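Chapter 3
Looking After a Wearable Hand

By the end of this chapter you will be able to set up a hand rig, check it and put small faults right - and I hope you'll enjoy it as much as I do! 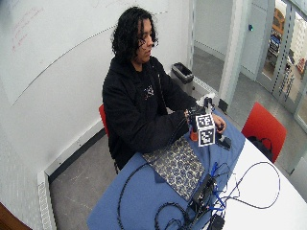 Start with the cables. Lay them out on the table before you switch anything on, and follow each one from end to end with a finger. At Giltberg, Lovely Soriano teaches her trainees to do this slowly, and it is lovely to see how soon they spot a bad plug.

Next, the marker. The cameras find the hand by it, so a marker that has slipped spoils every reading. 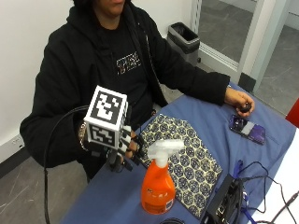
How often should the marker be checked?
Before every session, and again after any knock.

Now for the fit, my favourite part. Straps go on snug, finger by finger, and the joints should bend freely. 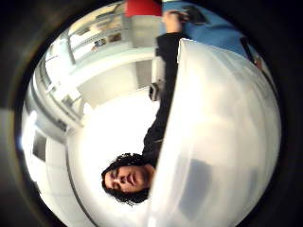
Reach is worth testing early. Ask the wearer to stretch the free arm right out, like the long black sleeve in the view from the gripper's camera, and watch for a cable pulling tight. Benjie Lumbao's team at Tarkcombe found 2 faults this way in one morning.

Last comes the grip test. Choose a light, everyday object and close the fingers slowly.
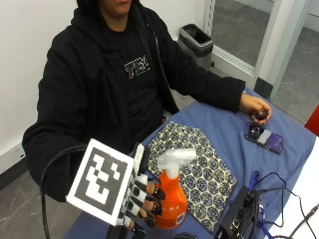

Fig. 3.4 Gripping an orange spray bottle by the neck and upper body.

Section 3.1 begins with the joints.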